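The planner had opinions about gears.

Amarachi Balogun had written most of it, so she took this personally. Version 11 of the grasp planner was supposed to look at a mat with parts on it, decide which part was easiest to pick up, and pick it up. It did the first two beautifully. Then it sent the arm to a polite height above the mat, opened the fingers as wide as they would go, and thought.

"How long has it been thinking?" asked Maarten Jacobs, who managed the Mallora project and kept a stopwatch for moments like this.

"It's sampling," said Amarachi.

"Sampling what?"

"Futures."

Maarten wrote this down, which she regretted.

The log said the planner had considered 200 approaches to the nearest gear and rejected every one. The reason given each time was PREFERENCE_VIOLATED. Amarachi searched the code for that string and found it in a file called manners.py, last edited in November by Jummai Isah, who had since moved to Condley and taken the good chair with her.

She pulled up the wrist view to see what the planner was being so delicate about.

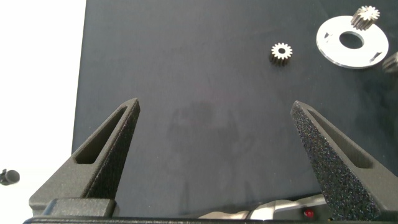 The view from the wrist: fingers open, gears and washer at the far side of the mat.

One gear was sitting on the edge of the washer. That was it. Somewhere in manners.py was a rule that said you did not disturb a part that was touching another part, and somewhere else was a rule that said you did not take a part if its neighbor would then be the only one left in an awkward position. Somebody had raised this software well.

She called Condley.

"Oh, the etiquette layer," said Jummai. "Is that still in there? I wrote it for the Kekby demo. They had an arm that kept knocking over everything it didn't want."

"It won't pick up anything."

"Did you try lowering the shame weight?"

Amarachi put the phone against her shoulder and looked. There was a parameter called shame_weight. It was set to 43. The comment beside it said "ask before changing -- J."

"I'm asking," she said.

"Try 3."

She typed 3 and restarted the planner. The log scrolled. Behind her, Maarten clicked his stopwatch with what she felt was unnecessary force.

CANDIDATE ACCEPTED, said the log. Then, on the next line: APOLOGY QUEUED.

"Jummai," said Amarachi, "where does it send the apologies?"

There was a pause on the line, and the sound of a very good chair leaning back.

"Have you checked your spam folder?"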